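Plistbridge Household Spending Survey - data card

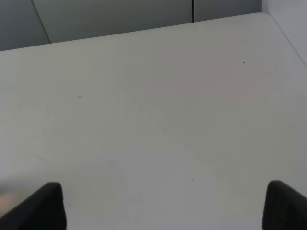 Nijs

February 3, 2024 | by Nijs
3 min read

## What is in it

1,721 rows, one per household per week, from 113 households in the town of Plistbridge. Each row has a household number, a week number, and spending on food, fuel, rent and "other." The file is called kiden_weekly.csv. Kiden is the name of the survey, and I have kept it so older links still work.

## What people say it shows

The Meda report used this file to claim that families in town spend less on food when fuel prices go up. Maybe they do. I would not bet on it from this data. Rent was filled in by hand and often copied from the week before. "Other" swallowed a lot of things that should have been food - takeout, school lunches, coffee.

## Known problems

- Households signed themselves up. People who like keeping receipts are not like everyone else.
- Missing weeks were left out, and a blank is not the same as zero. Some earlier copies mixed the two.
- Any amount over 1,000 was cut to 1,000 before I got the file. I do not have the originals.
- Week numbers restart in February. Sort on row_id.

## Using it

Fine for teaching, or for testing a chart. I would not use it to set a budget, and I would be wary of anyone who does. If you compare it with another town, check how that town counted takeout first.

## Changes

v3 - removed double rows, renamed two columns. The weights are gone too. I could not find out how they were made, and the Meda totals cannot be reproduced with or without them.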